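Reading time: 7 min

Automation and Work - Handout 6
Flattening and folding at the packing bench: what a wrist-mounted gripper changes for the people beside it
October 22, 2026

1. Purpose of this handout

Handout 5 dealt with palletizing, where the load is rigid and the task repeats with little variation. This handout takes the opposite case. Used cardboard arrives at a bench in no fixed shape, and someone has to open it, flatten it, fold in the flaps and stack it for reuse or baling. For a long time the work was thought too irregular to automate and too cheap to bother with. Both assumptions are now weaker than they were.

The site used throughout is the Komside returns depot, operated by Panicker. The arm and gripper cell was supplied by Zomutent. Samau is the scheduling software that assigns work to the benches. Read sections 3 and 5 before the seminar.

2. The task before the cell

The depot employs 51 people across two shifts. Before the cell was installed, cardboard handling was not a job in its own right. It was attached to the returns job: a worker opened a carton, inspected the goods, entered a code, and then dealt with the empty carton. On the work sheets the last step had no line of its own.

When the step was timed for the first time, a shift at one bench produced 156 cartons. Breakdown of a carton was found to consist of four operations:

(a) cut or pull the tape
(b) release the bottom flaps
(c) fold the panels along the existing creases
(d) place the flat carton on the stack

Operations (a) and (b) are quick and carry most of the risk to hands. Operation (c) is slow when the board is damp, torn or badly creased. Operation (d) involves reaching, and the reach gets worse as the stack grows or shrinks away from waist height.

Note that a task with no line on the work sheet still takes time and still tires people. Job descriptions written before automation often leave such tasks out, and estimates of labor saved are then made from the wrong base.

3. Division of labor after installation

The cell took over operation (c) and part of (d). Operations (a) and (b) stayed with people, as did the decision on whether a carton is worth keeping. The resulting roles are:

Bench worker. Inspects goods, cuts tape, releases flaps, passes the carton to the cell side. Same grade as before.

Cell attendant. Clears stoppages, removes board the arm cannot hold, restocks and swaps finger pads, logs failed grasps. New role, one per shift, filled from the existing staff after two days of training.

Demonstrator. Guides the arm by hand through folds it handles badly so that the motion can be recorded and used for later training of the controller. New role, part time, rotated among attendants.

The demonstrator role deserves attention. The skill being recorded belonged to bench workers, who learned it by doing it and were never paid separately for it. Once recorded, it is an asset of the firm or of the supplier, depending on the contract. At Komside the contract gave Zomutent the right to use the recordings on other sites. Staff were told about this clause in the third week of recording. Several asked whether the time should be paid at the trainer rate. The question was settled in December with a fixed allowance per session, and the clause itself was left as written.

4. Effects on pace and control

4.1 Pace. A bench worker who handles the whole carton sets the pace. A bench worker who feeds a cell shares it. If the buffer between the two holds only a few cartons, a slow fold holds up the bench and a slow inspection starves the arm. Panicker first ran the cell with a buffer of three. Workers reported that they felt hurried although measured output per person had not risen. Enlarging the buffer removed most of the complaints.

4.2 Assignment. Samau moves people between benches according to queue length. Before the cell, it treated all benches as equal. Afterward it favored the cell bench, on the ground that an idle arm was entered as a cost and an idle worker was not. This was a setting and could be changed. It took a grievance to find out who was allowed to change it.

4.3 Stoppages. The attendant's day is made up of interruptions. Stoppage counts are a poor measure of effort, as a jam that takes ten seconds to clear may require a walk across the floor. Pay schemes tied to uptime should be examined with this in mind.

4.4 Skill. Attendants gain diagnostic skill. Bench workers lose the part of the task that gave some variety. The net effect depends on rotation. Where rotation is voluntary, it tends to stop after a few months and the two groups become fixed.

5. Limits of the gripper

Workers are often told that a machine "does the cardboard". The phrase hides a good deal. The limits below are set by the material and the geometry, and they determine what is left for people.

5.1 Access. A two-sided gripper needs a free edge. A flap lying flush against a panel offers none. Either a person lifts it first or the arm must pry, and prying damages the board.

5.2 Grip width. A narrow strip can be held well over a short length only. If the fold line is long, a grasp at one end bends the strip and leaves the far end open. A person uses the full width of the hand, or both hands, without planning it.

5.3 Board condition. Where the outer paper has torn and the inner layers are exposed, the jaws may close on loose fiber. The reading at the jaws suggests a sound grasp, and the layer then peels away under load. Attendants learn to spot such edges before the arm reaches them.

5.4 View. The wrist camera looks along the jaws toward the work. It shows the contact area well and the rest of the sheet badly. In the view below, the jaws hold the lower end of a folded flap whose layers are torn along the bottom, and the main panel runs out of view to the right. Whatever happens to the far side of the panel during a fold has to be inferred or seen by a second camera.
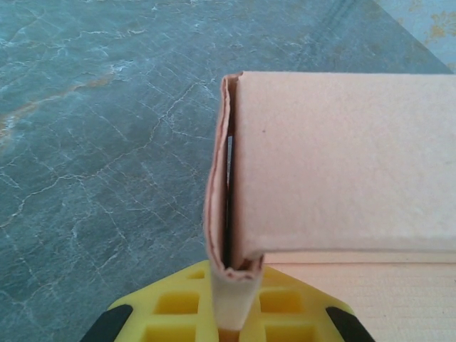
6. Costs and how they are reported

The supplier's proposal compared the price of the cell with hours of bench labor removed. The following items were missing from the comparison and were later identified by the depot:

- attendant hours, including walking time
- demonstration sessions and the allowance paid for them
- finger pads, which are a wear part
- board rejected by the arm and folded by hand at the end of the shift
- floor space lost to the guard and the larger buffer

The first review was held after 1315 operating hours. It found that hours at the benches had fallen and that about half of the reduction had reappeared under attendance and rework. No post was cut. Two vacancies were left unfilled, and these do not appear in any count of jobs affected. A second review is planned at 2000 operating hours.

7. Terms

Buffer: the cartons waiting between a bench and the cell.
Failed grasp: a closing of the jaws after which the piece is not held, or is dropped before placement.
Rework: handling by a person of pieces the cell has rejected.
Residual task: work left to people after the automated part is removed. Residual tasks are defined by what the machine cannot do and should be assessed as jobs in their own right.

8. Preparation for the seminar

Write one page on either of the following.

1. Draft a line for the Komside work sheet covering cardboard breakdown as it stood before the cell. State what should be timed and what should be left out. Then revise it for the bench worker and the attendant separately.

2. Take the clause on recordings in section 3. Set out the interests of the bench workers, the depot and the supplier, and propose wording that could have been agreed before recording began.

Bring a printed copy. Handout 5 is needed for the comparison of buffer sizes.

Related handouts
Handout 3 - Work measurement and its blind spots
Handout 4 - Scheduling software on the shop floor
Handout 5 - Palletizing: rigid loads and fixed cycles
Handout 7 - Bargaining over new equipment

This site uses cookies to remember your login and reading position. Accept / Manage settings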